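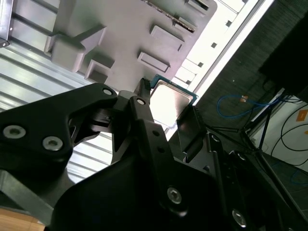

Nunik practice board, grey, wall or bench mounting
Bought from Staswood for £87, fixings extra

I teach an evening class in PC repair in Plovitz and I have been sold a lot of training aids over the years, most of which now live in a cupboard. So when Deming Han, who runs the other group, asked for a dummy motherboard so that beginners could practise handling processors and memory without wrecking anything, I was not keen. We have old computers. Old computers are free.

He got his way in February. We have used it every Thursday since then, and I've tried to be fair to it.

What it is up against

The rival is a scrap desktop with the side off. You get a real socket with a load plate and a lever, real capacitors standing close by, and all the small parts that a beginner's sleeve finds first. A student who can seat a chip in that without holding their breath has learned something. 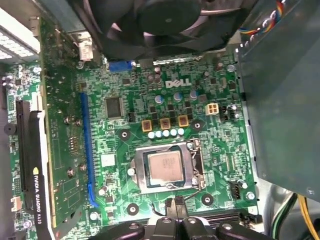

Photo: Ritva Aaltonen

Count what there is to knock on a board like that Dell. The square inductors sit just above the socket, with a row of little light-blue capacitors between them and the metal, and there's a lever wire down the right-hand side. The Nunik has none of this. Staswood's leaflet calls it "true to life", and I would like to know whose life. It is a flat grey plate with lumps on it.

In its favour, the lumps are large and clear, and you can leave a nervous person alone with it. Memory practice is the best part. The slot is long, the ends are easy to find, and after one 90-minute session most of my lot had stopped trying to put modules in backwards.

The holders

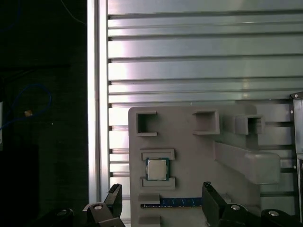
My main complaint is about the holders, and it's the same complaint I had about the older Torres board. They are too plain to teach anyone which way round a part should go. Look at the C-shaped one at the top left of the tray: a wall on one side, two short arms, and a good deal of shadow inside where you want to see what you're doing. A painted line on the inner wall would have cost pennies. I have put a strip of white tape in ours and it has helped.

The finish is matt, which I do like, as a glossy board under our lights would be miserable. The corners are rounded and have caused no scratches to people or tables. As for the claim that the holders are good for 2,000 insertions, we are nowhere near that and I can't say. Ask me in a few years.

Mounting needs a mention. The instructions give 8 screws and don't say what length. Deming guessed, wrongly, and had to go back to the shop. Once it's upright on a slatted metal panel it feels firm enough, and working on a vertical board is useful in itself. Chips behave differently in the hand when you aren't simply lowering them. 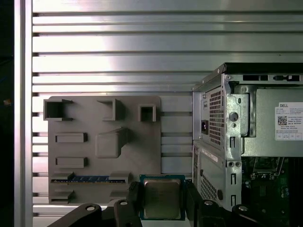 Would I buy it again?

For a class of complete beginners, possibly, at a lower price. One board between a whole group means a queue, and two of them would cost more than I'd spend on anything without a plug. For someone learning alone at home, no. Get a dead desktop from a neighbour, take your time, and look up how the lever works before you touch it.

Deming thinks I'm being mean and would give it four out of five. I'd say three, and one of those is for the memory slot.

Back to top | Contact the reviews desk | © Plovitz Repair Evenings, all rights reserved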